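Starow Home Boards > Kitchen & Table > Trays: cloth or no cloth?

crumbledown
Posts: 123
Joined: March

We eat off trays at our place. I'm not proud of it, but the dining table has been under tax papers for so long that it may legally be a filing cabinet. So, trays. Dark brown plastic, handle holes at both ends, shiny enough to show every fingerprint.

My bowl slides. I have started draping a cloth over one of the trays and leaving the other one bare, to settle an argument with my husband.
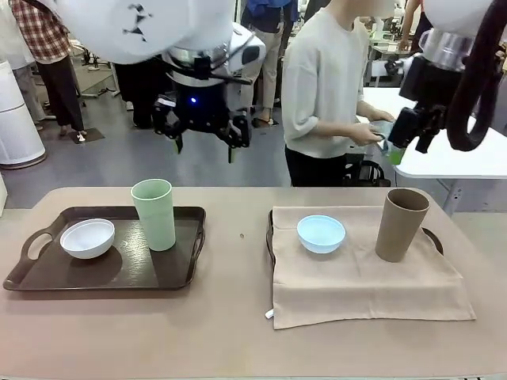 He says the cloth looks like a hospital. I say the cloth keeps soup off my lap. The trouble is washing it, and also that it bunches up on one side and then you've got a cup standing on a hill. Does anyone do this long term, or do you all give up and eat over the sink?

Shuk-fan Choi
Posts: 2,788

No cloth. A cloth on a tray is a sled. You tip it a little and the whole dinner leaves together. Get a rubbery shelf liner and cut it to fit the flat part inside the rim. I used the Kioko one, it goes in the sink with the dishes.

bognar_f
Posts: 20

Disagree with Shuk-fan, respectfully, and I know what that gets me around here. Liner looks like the inside of a toolbox. Cloth is fine if it's heavy and you tuck it under at the ends. Yours is just lying there. Also cut the tag off.

crumbledown

The tag stays, it's how I know which way is up. Tucking I will try. Part two of the argument is the couch, where he says a tray is "basically a table." It is a table the way a canoe is a table.
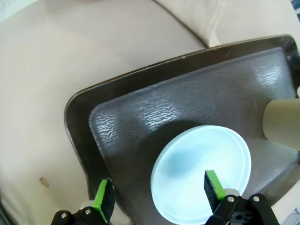
Related threads: Upholstery & Stains

Craig Strachan
Moderator

Leaving this here for now, but if it turns into couch cleaning I'm moving it. For the brownish spot, dab with cool water and a drop of dish soap, and test it somewhere hidden first. Don't scrub. I scrubbed mine and now I own a larger spot.

rez_w

A tray on a soft seat will always lean toward whoever sits down next. Put a big flat book under it. And shorter cups! Those tall ones are the real problem, cloth or no cloth.

crumbledown

The cups were a gift from his mother, so you may imagine how that conversation would go. They do like to lie down, I'll give you that.
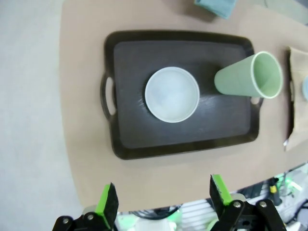
Green cup, bare tray, back on the table.

Shuk-fan Choi

Liner.

bognar_f

A liner won't hold up a tall cup. Put it in the middle and the bowl at the end.

crumbledown

Ordered the liner. Keeping the cloth on the other tray out of spite. Will report back once somebody has soup.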